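Section 4: Setting up the Braveck noise logger near a wind turbine

Read this section completely before you go outside. The logger records sound level and low-frequency sound at a home or at a field point. It does not decide if a turbine is too loud, it only gives you the data.

4.1 What you need

The logger with charged battery, the microphone on its cable, the large wind screen, the tripod and the Trultus memory card. A printed log sheet is also useful, and a pencil - ink becomes bad in rain.

4.2 Choosing the place

1. Choose a point on the side of the house that looks to the turbine.

2. Keep the microphone away from walls, hedges and parked cars. Trees are the most frequent problem, as leaves make noise in the same wind that turns the blades.

3. Write down the distance to the nearest turbine. If it is less than 200 meters, ask the site operator for permission before you enter.

CAUTION: Never fix the tripod to the turbine tower, its stairs or its fence.

4.3 Mounting the microphone

1. Open the tripod legs fully and press each foot into the ground.

2. Screw the microphone holder on the top. Turn by hand only. A tool will damage the thread.

3. Push the microphone into the holder until you feel a small click.

4. Pull the wind screen over the microphone. It must sit straight and touch the holder on all sides.

5. Lead the cable down one leg and fix it with the two straps. A loose cable hits the leg in the wind, and you will find these hits in every recording.
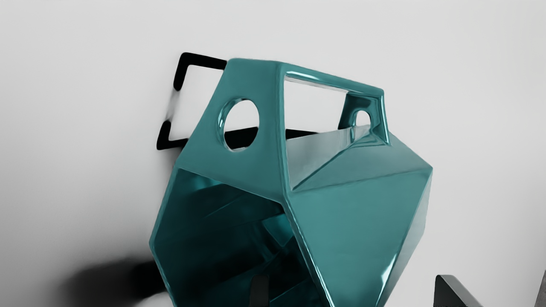 4.4 First start

1. Hold the power button until the display shows the menu.

2. Enter the access code 2573. You can change it later under Settings, Access.

3. Set the clock. It must agree with the clock of the turbine data, otherwise you cannot compare the two.

4. Select the profile Allon for long recordings, or the profile Marty for short checks with a person present.

Note: In the Allon profile the display goes dark after 38 seconds. The recording continues.

4.5 Checking the level

Fit the calibrator on the microphone, without the wind screen, and select Check. Wait until the value stands still. When the display shows OK, remove the calibrator slowly and put the wind screen back.
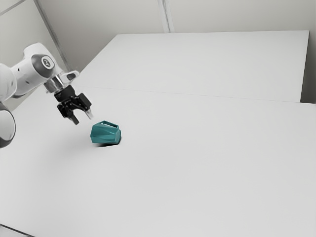
If the display shows Repeat, wait one minute and do the check again. After three failed checks, do not start the recording. Look first at the plug of the cable - sand in the plug is a common reason.

4.6 Leaving the logger alone

Recordings of up to 13 days are possible with a full battery. In cold months like March the time can be shorter. Lock the case, note the start time on the log sheet, and tell the people in the house not to move the tripod when they cut the grass.

For reading out the data, go to Section 5.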